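I came to The Salt Ledger late in the series, and I'd better own up to that first, as plenty of you have been with Inspector Politis since his days on the ferry beat and will have stronger feelings than I do about where he's ended up. My sister-in-law pressed the first one on me two winters ago. I read it over a wet long weekend with a pot of tea going cold beside me, and I've been hooked ever since.

For anyone new, the books are set on Grerkaneo, a small island with one decent harbour, one very bad road and more family feuds than it has families. Politis is fifty-something, widowed, fond of his dinner and suspicious of anyone who isn't fond of theirs. Shu-fen Leung writes him with such affection that you forgive him nearly everything, including the business with the goat in book two (if you know, you know).

This time the trouble starts at the old salt works, where a bookkeeper named Kilitz is found face down in the drying pans one March morning, his spectacles folded neatly in his top pocket. Everyone on the island owed him money or a favour. His ledger has gone missing, and when a few pages turn up they're written in a kind of private shorthand that only his estranged daughter can read. She's been living on the mainland and would sooner chew gravel than come home. Getting her onto the ferry takes Politis a good 50 pages, and I enjoyed every one of them, although I can see how a reader who wants bodies and car chases might be drumming their fingers by then.

It's a long book, 373 pages in my paperback, and it takes its time. There's a lunch in the middle that must go for a whole chapter, with grilled sardines and an argument over who's allowed to sit under the fig tree, and I thought it was pure indulgence until I got to the end and realised who'd been sitting where. I went straight back and read it again! Leung plays fair, I'll say that for her. Everything you need is on the page, she just puts it beside something more delicious so you don't look at it properly.

The daughter is the best thing in it. She's prickly and funny and grieving in a way she'd rather not discuss, and her scenes with Politis have real warmth without ever going soppy. There's one on the harbour wall, late at night, where neither of them says much of anything, and I had to put the book down and go and stand in the kitchen for a bit.

I was less taken with Keltov, the developer who wants to turn the salt works into a resort. He's all shiny shoes and bad manners, and you know from his first entrance that he's either guilty of everything or guilty of nothing. I'd have liked him to love something, even just his mum. And the coroner, who was such a treat in the last book, is packed off to a conference in the first 30 pages and hardly gets a look-in after that. I kept hoping she'd ring.

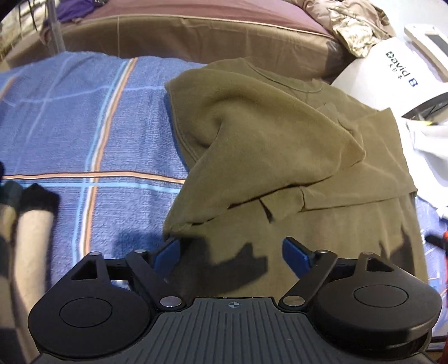 The ending I'm still turning over. I'd worked out the who (smug for an entire evening, my poor husband) but I had the why completely wrong, and the why is much sadder than I'd been expecting. Some people in our book group felt Politis let a certain person off too lightly. I could see their point, and then I'd think about that folded pair of spectacles and change my mind again. We argued well past ten and had to be moved along so the library could lock up.

I also listened to some of it as an audiobook on the drive down the coast, read by Yuk-lan Hsieh, and she's marvellous. Her Politis has a sort of tired rumble to him, and she does the two fishmongers so distinctly that I could picture their aprons. If you've got a long trip coming up I'd go that way. My only grumble is with the place names, which flew past so quickly that I was glad of the map in the front of the paperback when I got home.

Should you start here? You could, and you'd follow it, but you'd miss the slow build of his friendship with the priest, and a joke about a borrowed ladder that's been running since the first book. I'd go back to the beginning and read them in order. The large print edition runs to 582 pages and weighs as much as a small dog, so Mum has hers propped on a cushion and is not to be disturbed.

Four and a half stars from me, the missing half being for the coroner. I've already put my name down at the library for the next one.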